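Tue 10 September
Emília Doležal

Pre-run check, Selari controller software, cell 3

1. Build tag on the planner matches release note. OK. Running 357, note says 357.
2. Watchdog timeout. Set to 60 ms, trips when I kill the perception node. OK
3. Speed limits loaded from file, not from defaults. FAIL first time. Ursina's August config was still being picked up. Removed the old path, reloaded, OK on second try.
4. Wrist camera stream into perception. OK but see comment.
5. Keep-out zone for open PC case in planner scene. NOT DONE.

Comment on 4: glare on the left of the plate blows out the grooves. Auto exposure is on in the config, should be fixed value. Kamran to change and re-run the detecter on the white cylinder.

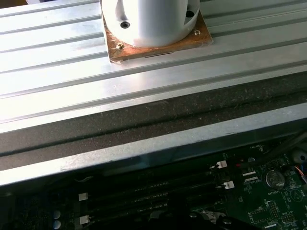
Wrist camera view, item 4. Plate and mount at top, open case with motherboard below.

Comment on 5: planner knows the plate, knows nothing past the rail. Board and memory slots are exposed, so no autonomous moves until the box is in the scene file. Jog only, reduced speed.

6. E-stop state shows up in the log. OK, line 171.
7. Log clock synced. Drifts a bit, not blocking. Ticket open w/ Jozefína.

Result: HOLD untill 5 is closed. Re-check 3 after reboot too pls.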